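Office Diary
Entry for 13/08/2021

The office opened at the usual hour and the morning was given over to the Berkum account. Berkum has confirmed that it wishes to fill three supervisory positions at its packing site before the end of November, and that all of them are to be permanent. The earlier request for temporary cover has been withdrawn. A revised job description was received for each position, and the consultants spent the first part of the day comparing these with the versions already on file. The pay range has not changed. The shift pattern has, and applicants who were told of the old pattern will be contacted and given the opportunity to withdraw.

It was agreed that reference checks for Berkum will begin at the offer stage and not at the shortlist stage. The former practice placed candidates in a difficult position with their current employers, and two of them raised the matter in writing during the spring. The wording of the consent form has been amended accordingly.

Response to the Randside advertisement

The advertisement for warehouse and office staff at Randside closed last night. A total of 122 applications were received. Many were well prepared, but a large share arrived without a cover letter, although the advertisement asked for one. The office has decided that these will still be read. Applicants will be asked to supply a short statement by email, and the next advertisement will place the request in the first line of the text, where it is more likely to be noticed.

Several applicants listed dates of employment by year only. Randside requires months as well, and the candidate registration form will be changed so that the month cannot be left blank. The change has been requested from Miltent, who maintain the form, and a reply is expected.

Meeting with Ankrah

Representatives of this office met with Ankrah in the early afternoon to discuss the apprentice intake. The meeting was cordial and ran past its allotted time. Ankrah is of the view that school leavers are being asked too much about experience and too little about what they would like to learn. This office is in broad agreement. A new set of interview questions will be drafted and sent to Ankrah for comment.

There was some discussion of travel costs. Ankrah has set aside $1,000 for candidates who must travel to interview, to be paid on presentation of receipts. The office asked that the offer be stated in the invitation letter - candidates rarely ask about such matters themselves - and Ankrah consented.

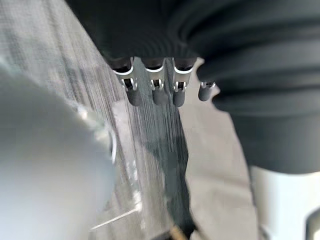
Matters carried forward

The telephone line at the front desk was out of order for part of the afternoon. Callers were directed to the general mailbox, and all messages left there had been answered by close of business.

The guidance sheet on video interviews remains in draft. The section on lighting and sound is finished; the section on what to do when a connection fails is still to be written. Interview rooms are booked for Berkum throughout next week, and consultants who need a room for other clients should use the small office beside the stairs.

The amended consent form is to be printed and placed in the registration packs. Old copies should be shredded. The office closed at six.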